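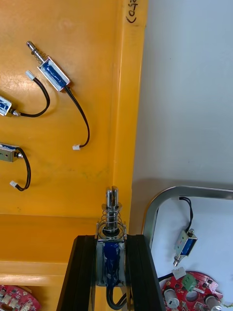

1/ moving a small parts shop across town - what I learned

ok so we moved. Flisalar is out of the old unit and into the new place on the Stendside road. took all of August. people keep asking so heres the thread, typing this on my lunch

2/ start with the lease. read the bit about "making good." read it again. we had to take down every shelf we ever put up and fill the holes. every hole. 613 of them, I kept a tally on the wall and then had to paint over the tally

3/ get moving quotes early. first firm wanted to come out and look, fine, then went quiet for two weeks. Kwok picked up the phone first ring and gave a price that same afternoon. a bit more money. paid it gladly

4/ ask what the price leaves out. stairs? parking? waiting time if the elevator is busy? ours was busy. all morning. somebody upstairs was having a kitchen delivered

5/ internet. ORDER IT FIRST. before the van, before the paint, before you tell your mother. we ordered ours when we got the keys and ran the whole shop off my phone till the line went in. card reader dropped out every time I got a call 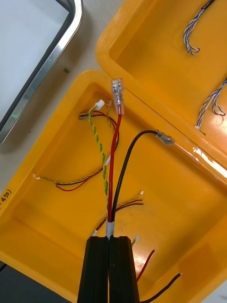 2 min read

6/ labels. write on the side of the box and not the top. boxes get stacked. I knew this and still did the first 100 on the top

also write what room it's going TO. where it came from is no use to anyone at the other end

7/ "misc" is banned. if you write misc on a box you have just made a box that will sit in a corner until the next move. we found two from the LAST move. one had a kettle in it

8/ small stuff goes in shallow bins, one kind of thing per bin. loose leads knot themselves up the minute you turn away. deep tubs look tidy and then you're up to the elbow looking for one connector

9/ change of address. made a list, thought it was done, kept remembering more. bank, insurance, tax people, the water cooler company, the alarm company, the trade directory with our old old address still on it

suppliers too. Plusotska sent a pallet to the old unit on the Tuesday after we handed the keys back. my fault, I emailed the wrong inbox. the new tenants were very nice about it. brought them donuts

10/ tell customers three times. once a month out, once the week before, once on the day. you'll feel like a pest. we still had folks standing outside the old door ringing my cell asking if we were closed

a sign on the old door helps if the landlord lets you. ours gave us a week

11/ money. the van was not the big cost. it was all the little stuff. paint, locks, a new sign, two sets of keys, lunch for everyone, bulbs because the old tenant took the bulbs (who takes the bulbs)

put 300 aside just for hardware store runs. mine was gone by the weekend

12/ measure the doors at BOTH ends. the long bench came out of the old place no problem. went into the new place with the door off its hinges and some language

13/ set up one work surface before anything else. one. even if the rest is boxes to the ceiling. you need somewhere to put your coffee down and pack an order, otherwise you lose days just shuffling piles

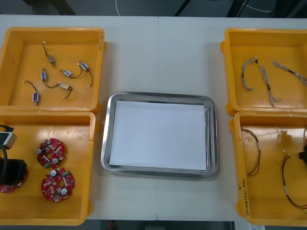 yellow bins down the sides, steel tray in the middle

14/ do not organize the storeroom on day one. you don't know yet how you walk through the place. we did ours straight off and redid it twice. the stuff we reach for all day had ended up on the far wall behind the bikes

15/ stock count. everybody says do it while you pack. we did not do it while we packed. doing it now, evenings, with the radio on. found a whole carton of fuses I reordered in spring becuase I thought we were out

16/ keep 3 things in your own bag and never let them go in the van - keys, the lease, phone charger. I'd add the tape gun. we bought a second one, then found the first, then lost both

17/ neighbors. go say hi the first morning. the bakery next door takes in our parcels now and told us which parking spots get ticketed. worth more than anything in the welcome pack from the agent

18/ things I'd pay for next time: someone to clean the old unit. I spent a whole Sunday night scrubbing a floor they were going to rip out anyway

19/ opening hours same as before, door's round the side, ring the bell if it looks dark, front lights are still waiting on the electrican

lunch over. will try to answer replies tonight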